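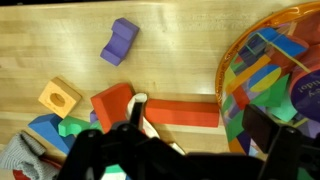 Blocs de construction en mousse sur une table en bois.

COMMUNIQUÉ DE PRESSE
Septembre

Clendari ouvre à Ponness un lieu de prêt de jeux et de jouets pour les familles et les structures d'accueil

Ponness. L'association Clendari ouvre en septembre une ludothèque de 400 m² dans l'ancienne mercerie de gros de la rue des Tanneurs, à Ponness. Le lieu réunit un espace de jeu sur place, un service de prêt à domicile et un atelier de réparation. Le fonds compte 2 524 jeux et jouets au moment de l'ouverture, tous catalogués et empruntables, à l'exception des grands jeux en bois réservés au jeu sur place et aux locations pour fêtes et kermesses.

La ludothèque de Ponness est le deuxième établissement géré par Clendari, après celui de Pons, dont les horaires et les tarifs ne changent pas. La carte d'adhérent devient commune aux deux sites. Un jeu emprunté à Pons peut être rendu à Ponness et inversement. Les réservations entre sites sont acheminées par la navette de l'association, avec un délai indiqué à l'usager au moment de la demande.

Un ancien local commercial réaménagé

Le bâtiment était inoccupé depuis la fermeture de la mercerie. Les rayonnages en chêne du rez-de-chaussée ont été conservés et servent désormais au rangement des jeux de société. Le comptoir d'origine, poncé et reverni, est devenu la banque de prêt. Les travaux ont porté principalement sur l'isolation de la toiture, le remplacement des menuiseries côté cour, l'installation d'un monte-personne et la création de sanitaires adaptés aux jeunes enfants, avec un plan de change.

La cour pavée, fermée par une grille, est accessible aux beaux jours. Elle accueille les porteurs, draisiennes et jeux d'adresse. Un local à poussettes est prévu à gauche de l'entrée. Le stationnement des vélos se fait sur les arceaux installés par la commune devant la façade. Les automobilistes sont invités à utiliser le parking de la halle, gratuit et situé en contrebas de la rue.

Quatre espaces de jeu étaient envisagés dans le projet initial. Pour des raisons de circulation et de surveillance, l'association en a finalement retenu 3 : un espace petite enfance, un espace construction et imitation, et une salle de jeux de société ouverte aux adolescents et aux adultes. Les cloisons basses permettent à un parent de garder un œil sur ses enfants d'une pièce à l'autre.

Ce que l'on peut emprunter

Le fonds a été constitué en partie à partir des doubles de Pons, en partie par des achats et en partie par des dons triés. Il comprend des jeux d'éveil, des jeux de construction, des puzzles, des jeux de règles, des jeux coopératifs, des déguisements, des instruments de musique pour enfants et une sélection de jeux à gros caractères ou à fort contraste destinés aux personnes malvoyantes. Les jeux en langue étrangère sont signalés par une étiquette verte, et la règle française est jointe chaque fois qu'elle existe.

Une famille adhérente peut emprunter jusqu'à 6 jeux à la fois. La durée du prêt est d'un mois, renouvelable si le jeu n'est pas réservé par un autre usager. Chaque boîte est accompagnée d'une fiche de contenu que l'emprunteur vérifie au départ et au retour. Une pièce manquante n'entraîne pas de pénalité lorsqu'elle est signalée. Les jeux incomplets sont remis à l'atelier, qui tient un stock de pions, de dés, de sabliers et de cartes vierges.

Les jouets destinés aux tout-petits sont nettoyés à chaque retour. Les éléments en mousse et en plastique sont lavés puis séchés à l'air libre avant d'être remis en rayon, ce qui peut entraîner une indisponibilité de courte durée. Les textiles passent en machine. L'association demande aux emprunteurs de ne pas utiliser de produit javellisé à domicile, car il abîme les couleurs et fragilise certaines matières.

Isis, le programme à destination des assistantes maternelles et des crèches

L'ouverture s'accompagne du lancement d'Isis, un programme de prêt et d'accompagnement réservé aux professionnels de la petite enfance. Les assistantes maternelles, micro-crèches, haltes-garderies et accueils de loisirs de Ponness et des communes voisines peuvent y souscrire à titre individuel ou par l'intermédiaire de leur relais.

Les structures inscrites reçoivent des malles thématiques préparées par les ludothécaires. Les thèmes disponibles à l'ouverture sont les empilements et les équilibres, l'eau et les transvasements, les sons, les couleurs, les animaux de la ferme et les petits véhicules. Chaque malle contient une notice avec des indications d'âge, des conseils d'installation et des suggestions de rangement. Les professionnels peuvent aussi composer une malle à la demande, sous réserve de disponibilité.

Isis comprend également des matinées de jeu réservées aux professionnels et aux enfants qu'ils accueillent, avant l'ouverture au public. Le nombre de places est limité par la jauge de l'espace petite enfance et l'inscription préalable est obligatoire. Un temps d'échange entre adultes est proposé en fin de matinée, pendant que les ludothécaires remettent les salles en ordre.

« Les professionnels qui fréquentaient Pons nous demandaient depuis longtemps un lieu plus proche et des créneaux à eux. Beaucoup travaillent seuls à leur domicile, avec peu de place pour stocker du matériel. Le prêt de malles leur permet de renouveler les propositions de jeu sans acheter », indique la direction de Clendari.

L'atelier de réparation

L'atelier occupe l'arrière-boutique. Il est équipé d'un établi, d'une machine à coudre, d'une plastifieuse et d'un petit outillage de menuiserie. Il assure l'entretien du fonds et reçoit le public en fin d'après-midi, sur rendez-vous. Les adhérents peuvent y apporter un jouet abîmé leur appartenant et le réparer avec l'aide d'un animateur. Les jouets électriques branchés sur secteur ne sont pas pris en charge.

Des séances de fabrication sont prévues pendant les vacances scolaires. Le premier cycle porte sur la réalisation d'un jeu de parcours, du dessin du plateau à la rédaction des règles. Le matériel est fourni. Les enfants de moins de sept ans doivent être accompagnés d'un adulte.

Dons de jouets

Clendari accepte les dons de jeux et de jouets complets, propres et conformes aux normes en vigueur. Les peluches, les articles de puériculture et les jouets à piles au compartiment oxydé sont refusés. Les dons se font à la banque de prêt, aux heures d'ouverture ; il est demandé de ne rien laisser devant la grille. Les articles qui ne rejoignent pas le fonds sont vendus à prix bas lors de la braderie annuelle de Pons, dont le produit finance l'achat de nouveautés.

Horaires et adhésion

L'espace de jeu est ouvert l'après-midi à partir de 14 h en période scolaire. Pendant les vacances, il ouvre aussi le matin. Le planning complet est affiché sur la porte et disponible à l'accueil des deux sites.

Le jeu sur place est gratuit pour les habitants de Ponness et de Pons, sur présentation d'un justificatif de domicile lors de la première visite. L'adhésion annuelle est nécessaire pour emprunter. Son montant est calculé selon le quotient familial et la grille est remise sur simple demande. Les cartes en cours de validité délivrées à Pons sont reconnues à Ponness sans démarche particulière. Les collectivités et associations relèvent d'un tarif distinct, établi par convention.

Les enfants restent sous la responsabilité de l'adulte qui les accompagne. Le goûter est autorisé dans la cour et dans l'entrée, pas dans les salles de jeu. Des chaussettes sont demandées dans l'espace petite enfance, pour les adultes comme pour les enfants.

Inauguration

Une journée portes ouvertes est organisée en septembre. Les salles seront accessibles sans adhésion, de 10 h à 18 h. Les grands jeux en bois seront installés dans la cour et, en cas de pluie, sous la halle. Les ludothécaires présenteront le catalogue et enregistreront les premières inscriptions. Une visite de l'atelier est prévue à 11 h, suivie d'une présentation du programme Isis aux professionnels de la petite enfance.

La presse est accueillie dès 9 h 30 pour une visite des locaux avant l'arrivée du public. Les journalistes souhaitant y participer sont priés de s'annoncer auprès de l'accueil de la ludothèque.

À propos de Clendari

Clendari est une association à but non lucratif qui gère des lieux de jeu et de prêt ouverts à tous les âges. Elle intervient aussi dans les écoles, les bibliothèques et les résidences pour personnes âgées, et loue des jeux surdimensionnés aux comités des fêtes. Ses ressources proviennent des adhésions, des locations, des prestations d'animation et des conventions passées avec les communes.

Contact presse
Clendari, service communication
Ludothèque de Ponness, rue des Tanneurs
Des visuels des locaux et le programme des animations sont disponibles sur demande.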